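Caught Sigrún Laxdal between appointments, tea going cold. She's been fitting hearing aids in Gonville since October and already has a waiting list of 39.

"People put it off for years," she says. "They turn the telly up, then they stop going to the pub." Her own dad did exactly that — wouldn't be told.

Cost is the big one. She charges £400 for the basic pair, fitting included. Cheaper than most round here, she reckons, though she hasn't checked latley.
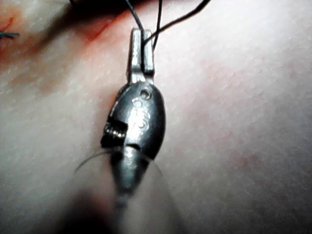
And the follow-ups? Free, up to a year. "First week everything's too loud. Cutlery, crisp packets. I tell them stick with it."

Does she get thanked much? Laughs. "One man rang to complain about his wifes singing."

Next patient's at the door. She's back on Saturdays from next month, ring first.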